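Gruvau to Vote Again on Bedtime Bell

Sunday, December 4, 2022

Gruvau will vote for the second time this year on whether the town bell should ring at 9 p.m., a custom meant to send children to bed and known mainly for waking the ones already there.

The first vote, in May, drew 415 ballots from a town of 2,086 and ended in a tie. The council responded by ringing the bell every other night – a compromise that pleased the bell's maker, Enell, and few others.

Miloslav Šimek, who lives 60 feet from the tower, has filed 124 complaints. "I number them so they don't lose any," he said.
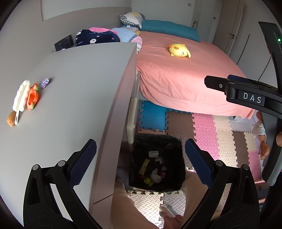

Supporters say the bell gives families a routine. The council has set the new vote for 8:30 p.m., with talks expected to run past nine.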